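**Grenia, February 23, 2025.** A robot arm which clears the table after a meal makes fewer mistakes when it is taught to wait for a moment before it closes its fingers. This is the main result of a study from the Flernell laboratory in Grenia, where a small team has worked on the problem since September.

The method is called Homier. It was developed by Leszek Walczak, who leads the work, and Ksawery Zieliński, a doctoral student. Both of them come from robotics, but they say that the idea came from watching how people tidy up when they are tired. A person who reaches for a cup often stops the hand very shortly, looks again, and only then takes it.

Most learned robot programs do not do this. They look at the camera picture, plan a short piece of movement and carry it out. If the plan was a little wrong at the start, the fingers close in the wrong place, and a bowl is pushed away or two things are lifted together.

Homier adds a second check. When the gripper is near the object, the program compares the view from the wrist with the view it expected to have at this point. If the two are too different, the arm goes back a little and plans again. If they agree, it continues. The check needs no extra sensor and it runs on the same computer as the rest of the program.

The team tested the method in 140 trials. In each trial the arm was asked to clear a used table: to put the tableware in one place, to throw the leftovers away and to close the food containers which could be used again. Half of the trials were done with the second check and half without it. The objects were moved to new positions before every trial, and the two versions of the program were given the same positions. 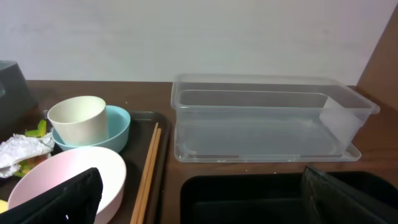 *A tray with used tableware and leftovers, and a clear container standing on its lid, seen between the gripper fingers. Photo: Flernell laboratory*

With the check switched on, the arm failed to finish the task in 8 trials. Without it, the number of failures was clearly higher, and the full table of results will be given in the paper. The price is time. A trial with the check takes longer, and Walczak does not hide that for some uses this will be too slow.

"In a kitchen nobody is angry if the robot needs one more minute," he said. "But they are angry if it drops the bowl."

The largest difference was seen with transparent plastic. Clear containers are difficult for cameras, as the colour of the table and the wall comes through them and the edges are weak. According to Zieliński, the older version of the program often placed the edge of a container too far back and closed the fingers on air. The new one made the same error in its first plan, but it noticed this when the wrist came closer.

Bowls and cups which stand one inside the other were the second difficult case. Here the arm must decide whether to take only the upper piece or both together. The check helped in this case too, although less than the team had hoped. Zieliński thinks that the training material has too few examples of such pairs, and he is now recording more of them.

Soft leftovers remain a problem. Small pieces of vegetable change their form when they are pressed, so the view which the program expects is almost never the view it gets. In these cases the arm sometimes went back again and again without taking anything. The team has therefore set a limit of two new attempts for each object, after which the robot leaves it and continues with the next one.

The study was done together with Abubakar, a company which makes equipment for canteens. The company paid for part of the laboratory time and would like to try the method on a line where trays are returned. The conditions there are different from those in the laboratory, with more trays and less time for each of them, and Walczak expects that the check will have to be made faster first.

The paper has been sent to a journal and is now being reviewed. The team plans to publish the program code together with it, and also the recordings of the failed trials.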